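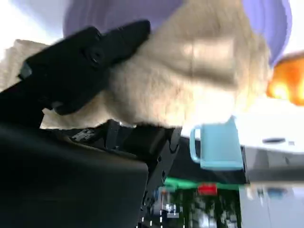

Wrist camera view, cream cloth against the black finger, light blue mug below.

Gripper comparison, soft objects -- picture page

28 Feb 2018

On this page I collect the pictures from our comparison of two grippers, the Fistex and the Harnen. Both were mounted on the same arm and used the same controller from Zonham. Damilola Ogundipe wrote the motion program and I made the notes. We did 210 grasps in total, on 5 kinds of cloth and a few hard things from the kitchen shelf.

The picture at the top is from the wrist camera. It is my favorite for explaining why cloth is difficult for this camera position. When the cloth comes near to the lens it is very blurred, and it takes much of the upper half of the view. The rim of the mug is just under it. A person can still understand where the mug is, but our first detector did not like such pictures and we had to lower its threshold.

Please look also at the bright parts of the cloth. The light comes from above and from the right, and the fluffy surface is washed out there. The arm parts on the lower left stay nearly black. We tried shorter exposure later -- the cloth was better, the arm was worse, and we went back to the old setting.

Some notes for those who want to repeat the test:

The finger pads were changed after every 9 runs with fluffy cloth, as small fibers stay on them.

Closing speed was the same for both grippers. For force we used the value from each manual.

The adapter plate between wrist and gripper was made by Vondráček. It needs 6 screws, and they should be checked before each session.

The results table is not ready yet. Damilola wants to repeat the thin cloths with the Harnen in April, and I will add more pictures to this page then.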